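From: Noelia Urquijo
To: Urnura Home Cooks list
Date: 25 April 2022
Subject: Re: [urnura-cooks] How long do ground spices really keep?

Hello dear friends,

I meant to answer this days ago, and then the tomato seedlings needed moving and my sister came to stay, so please forgive me if half of you have settled the matter by now. Paredes wrote:

> I inherited my mother-in-law's paprika and it smells like a
> cardboard box. The jar says best by December, but not of which
> year. Do I throw it out? And does anybody keep spices in the
> freezer, or is that just something my aunt made up?

Your aunt didn't make it up, Paredes! Mine did the same with her chili powder, in an old coffee can next to the peas. I've tried it both ways over the years and I've come down on the side of the cupboard, mostly because a cold jar opened over a steaming pot gets damp inside and then you are chipping at your cumin with a butter knife. If you do freeze, freeze the big bag and keep a little jar of it out for everyday.

As for the paprika, rub a pinch between your fingers and smell it. If you have to go looking for the smell, let it go. Paprika and chili fade faster than nearly anything else on the shelf, and I give mine 6 months once the jar is open. Cinnamon and cloves are much more patient. Whole nutmeg will probably outlive me.

I'm also a great believer in keeping the everyday things together on something round that turns, so the jar at the back gets its share of attention. A flat shelf is where marjoram goes to be forgotten.
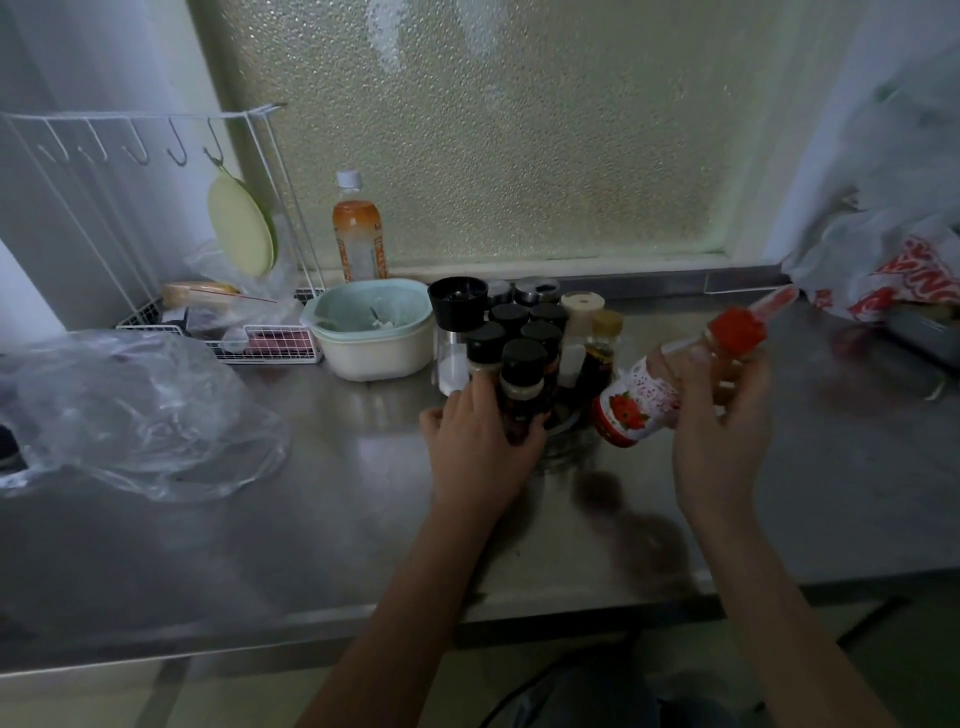
Little black-capped spice jars, close together.

The other habit I'd push on you all is writing the date you opened it on the bottom of the jar. A bit of masking tape and a pencil will do it – ink rubs off as soon as there's oil on your hands. I started after I found I owned 2 jars of allspice, both started, and couldn't have told you which came first if you'd offered me money. Now when I'm putting the groceries away I tip up a jar or two and see who's getting old.

And please, don't shake the jar straight over the pot. I did that for most of my married life. The steam goes right up through the holes and cakes everything under the lid, and then you bang it on the counter and half of it lands in the soup in one lump. Shake it into your palm or a saucer first. My mother used a chipped saucer just for this, and I still have it.

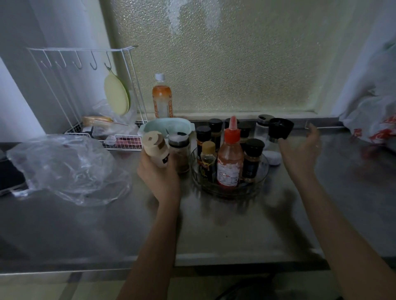

Sikach wrote back to me off list that toasting will bring a tired spice back, and I'm passing it on with permission. A dry pan, low heat, keep stirring, and stop the moment you can smell it from the doorway. Sikach has done it with old coriander and cumin seed and was very pleased, but says not to try it with paprika, which scorches and turns bitter before you can blink.

So there you are, Paredes, I'm afraid the paprika is compost. Keep the jar, though, if it was hers.

If anybody has a good way of getting the smell of cloves out of a plastic lid, I would love to hear it. I've tried baking soda, and I've tried leaving it on the windowsill in the sun.

Warmly,
Noelia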